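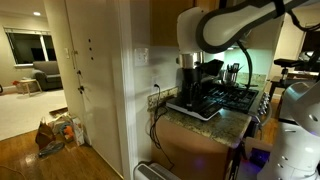

Why would anybody want my mother's bread pudding, a caller asked us in October, when you can find a bread pudding online in two seconds? Then she read it to us over the phone anyway, all of it, including the part where you save the heels of the loaf in a coffee can from one Sunday to the next. It took most of an hour because the recipe kept turning into other things (the flour sack towels, the neighbor with the cow, the year the oven door fell off), and by the end she had agreed to send us the card itself.

That call is the best short account we can give of how the year has gone.

The Mundlow Kitchen Papers
Progress report to the Bellis Fund
10 March 2021

What we set out to do

When Bellis agreed to support us, we promised to collect handwritten recipes from households in Mundlow and the Varard valley, scan them, write down the stories that come with them, and put the whole thing where anybody can read it for free. We were after the everyday stuff. The valley's church cookbooks are already well looked after at the county library, and they are wonderful, but people put their best cakes in them. We wanted the Tuesday-night sort of cooking, the beans and the fried mush and whatever was done with the end of the ham.

Where the collection stands

We now hold papers from 31 households. Some of them gave us a single card and some gave us a shoebox. One family lent a ledger from a feed store, with recipes written upside down from the back until they ran into the accounts coming the other way, and we have scanned both halves, since the prices of seed corn turned out to interest people nearly as much as the pickles did.

The handwriting has been harder than we planned for. Pencil fades, and grease makes the paper go clear, so the writing on the back comes through to the front. Our first scans were close to useless for the worst of these. We changed to scanning with a sheet of black card behind the page, and the difference is huge! Lines we had given up on can be read now. We've gone back and redone the early batches, and that is why the public pages went up later than the schedule in our application.

We also had to settle what to do about spelling. Our rule is to type exactly what the writer wrote and put a plain version underneath. "Sody" stays "sody." A cook who measured in "the blue cup" gets her blue cup, with a note on how much it held if the family still has it. Two families still do, and both of them sat down with water and a measuring jug for us. Neither cup held a cup.

Recording by phone

The original plan had us sitting in people's kitchens with a recorder on the table. That wasn't possible for most of the year, so nearly all of the interviews were done over the phone, and we went into this change with long faces. We needn't have. People talk differently when they're in their own kitchen with nobody watching them. They walk around, they open a drawer to check something, they start cooking. On one of our favorite recordings you can hear onions going into a pan about halfway through, and the talk gets better from there on.

What we lost is hands. A good deal of what older cooks know can't be said, and a phone doesn't catch how thin somebody rolls a noodle. We have kept a list of the recipes where the words run out ("until it looks right" comes up again and again) and we would dearly like to go back to those cooks in person when they are comfortable having us.

The sound quality is uneven. Landlines have mostly been better than cell phones. We are leaving in the dogs and the kitchen timers, and only cutting where a speaker has asked us to.

The Stalholm evenings

Stalholm, the old grange hall outside town, was going to be the home of our shared suppers. We held none of them. In their place we ran seven cook-along evenings by video, each built on one recipe from the collection, with the ingredient list going out the week before so that people could shop for it.

These were a joy, and a bit of a mess, in about equal parts. The potato rolls went well. The vinegar pie split the room: half the people on the call thought it was the best thing they had ever put in their mouths and the other half were very polite. On the dumpling night we found that the card had left out the liquid altogether, and everyone pitched in with what their own families used — broth, milk, the water off the cabbage — so that the entry for that one recipe now has more notes under it than any other page we have.

Some of those who joined have moved away from the valley and hadn't been in touch with anyone there for years. Several of them have since sent us papers of their own. We didn't see that coming when we wrote the application, and we'd like to keep a video evening going even once the hall is open again.

Spending

We are within budget overall, though the money has moved between lines. Travel and hall rental were barely touched. With your agreement, part of what was left went toward a better flatbed scanner and archival sleeves, and part toward printing. Postage ran well over. We had pictured people dropping things off, and in the event almost everything came and went by insured mail, with a tracking number and a good deal of worry on both sides. Nothing was lost. One envelope did take a long tour of the state before it got back to its owner.

The full accounts are in the attached sheet, laid out under the headings you sent us.

What didn't work

The school project stalled. We had lined up a unit in which students would interview an older relative about one dish, and the teachers liked it, but they had more than enough to handle this year and we stopped asking. The worksheets are finished and ready for whenever they want them.

We also did badly at reaching families who came to the valley more recently to work in the orchards and the packing sheds. Our flyers were in English only until late in the year, and the call-in hours we picked fell right in the middle of a shift. Both of those were our own doing. The flyer is now in Spanish as well, and we have moved the call-in time to the evening. A few calls have come from it so far, and one very fine recipe for a green sauce. It is a small start, and we want it to be the main work of the coming months.

Finally, the search on the website is poor. It finds "pickles" but it can't find "pickle." We know!

What comes next

The printed booklet is our big piece of work this spring. It will hold 20 recipes, each with a picture of the original card beside the typed version and a page or so of the talk that went with it. We are printing up to 400 copies, with free ones going first to every family that lent us papers, then to the library and the senior center. Picking the recipes has been the nicest argument any of us has had in a long while. The bread pudding is in. The vinegar pie is still being discussed.

Each recipe is being cooked from the typed version by someone who has never seen it before, and we have learned to be humble about our notes. A "slow oven" needed a good deal more explaining than we had given it. So did "a piece of butter," and in that case we asked the family, who asked an aunt, who held her fingers apart on a video call. We have put it down as a piece the size of a walnut, and she has approved the wording.

After the booklet we'll return to the recordings. The typed transcripts are behind the scans, and we would rather catch up on those before we take in another large batch of papers, though we won't turn a shoebox away.

One request

We'd like to ask Bellis to let us carry the unused hall rental forward to the coming year, so that the Stalholm suppers can be held when the hall reopens. There is no change to the total. If you need a revised budget for that, tell us which form to use and we'll have it to you within the week. We'd also love to have somebody from the Fund at the first supper. Bring a covered dish if you like, and the recipe along with it, in your own handwriting.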